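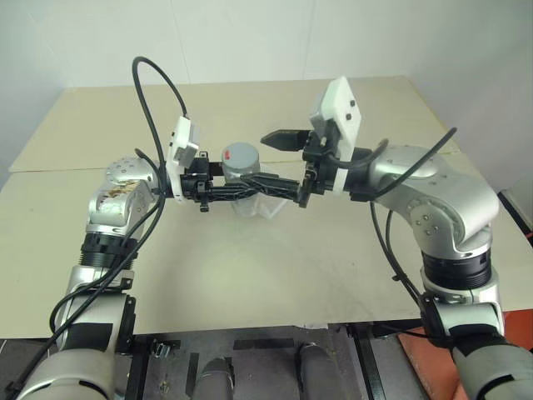 Filed under: Robots, Two Hands

Mar 8, 2026

I have now watched two arms fuss over a clear plastic cup and its gray lid 800 times, which is more attention than my own dishes get. The new trick in Drundura is that neither arm leads. Each one guesses where the other's fingers will be next, and replans when the guess is bad. The old version, Amlow, had the left boss the right around, and the right sulked.

Training took 700 demos, 13 of them thrown out for my yawning at the controls. Fingertips this close together used to mean a standoff. 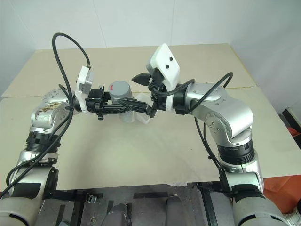
What still bugs me

Tall cups. Also the wrist cables, which Drundura doesn't model at all and I keep meaning to fix.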